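The long way to the hallway

A home robot build in a rented townhouse has reached its second year, and the hard part is now below knee height

The machine is called Skollura, and it lives in the front room of a townhouse in an older part of the city, between the bookcase and the stairs. It has two arms, two legs and a head with a camera in it. Its builder works on it most evenings after tea and has done so for the better part of two years. The neighbours know about it. The landlord knows about it too, and has asked only that it stay off the stairs.

It didn't begin as a whole robot. The first version was a single arm bolted to a kitchen bench, made to see whether a hobbyist could get smooth movement out of second-hand motors. The arm worked well enough to knock a kettle into the sink. A second arm followed, then a frame to hold the pair, and by the time the frame needed something to stand on the builder had stopped pretending it was a weekend job.

Much of the heavy work was done elsewhere. Breathnach is a shared workshop in a former joinery, a short drive away, where members pay $90 a month for bench space and the use of the mill, the lathe and a pair of printers. The arm brackets were cut there, then cut again after the first set flexed under load. The lathe is booked out most nights, so a part that takes 20 minutes to turn can take a fortnight to get. The workshop's spares shelf has supplied connectors, heat-shrink and one power supply that lasted a month.

The hands were the largest single cost. The builder set aside $2000 for the pair and spent all of it. Earlier grippers were plain two-jaw clamps, which are cheap and strong and will pick up a block of wood all day. They were less use around the house, where hardly anything is a block of wood. Fingers brought their own trouble. Each one has to be calibrated, and a cable that sits a few millimetres out of place will stop a thumb from closing.

The control software is called Plomier and was written from scratch, which the builder now regards as a mistake that is too late to fix. It logs every run to a drive under the desk. Run 746 is pinned to the wall as a printout, being the first in which the robot stood, reached forward and came back upright without a hand on its harness. Many of the runs before it are filed in a folder named "floor".

Since winter the work has been about reaching low. A bench is a kind place for a robot. The height is known, the light is even and nothing is hidden behind anything else. A shoe rack in a hallway offers none of that. The arm has to go in under the top board without striking it, the hand has to close on something soft that may slide away, and the body has to stay balanced while its weight shifts forward over its feet. The camera, meanwhile, is looking down at a steep angle past two arms that get in its way.

Footwear was picked because there was plenty of it in the house and none of it would break. Gumboots were tried and abandoned. They fell over. Slippers are light, they have an opening that a finger can get into, and they can be dropped from any height. The see-through pair is the hardest going. Plomier finds objects partly by their outline, and a clear edge against pale timber doesn't give it much of one. The builder has tried moving the lamp, changing the exposure and teaching the system from more pictures. More pictures helped most. The current set has 1000 of them, all labelled by hand over the course of a wet October.

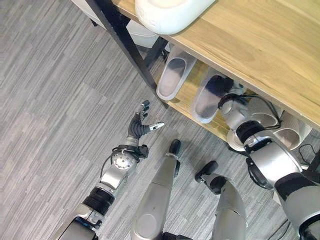

Skollura reaches under the top board with its right hand over one of the clear slippers. The left hand is open, palm up.

Progress is measured in small amounts. A session usually starts with a check of the joints and a look over the cables, which have a habit of catching on furniture. Then the robot is walked into place and the reach is run at quarter speed. If nothing touches the timber, it's run again at half. Full speed has been tried and isn't part of the routine at present.

The next job is the wrist. At certain angles the cables loop out further than they should, and the builder wants them run inside a printed sleeve before anything gets torn loose. The sleeve has been drawn up under the name Sedis and is waiting on printer time at Breathnach. After that comes the handover, passing an object from one hand to the other, which so far has been done only on the bench and only with a rolled-up tea towel.

There is no plan to sell the machine or to make a second one. The builder has had two offers for the hands alone and turned both down. The lease on the townhouse comes up for renewal in the new year, and the next place will need a ground-floor room, a wide door and somewhere to put the bookcase.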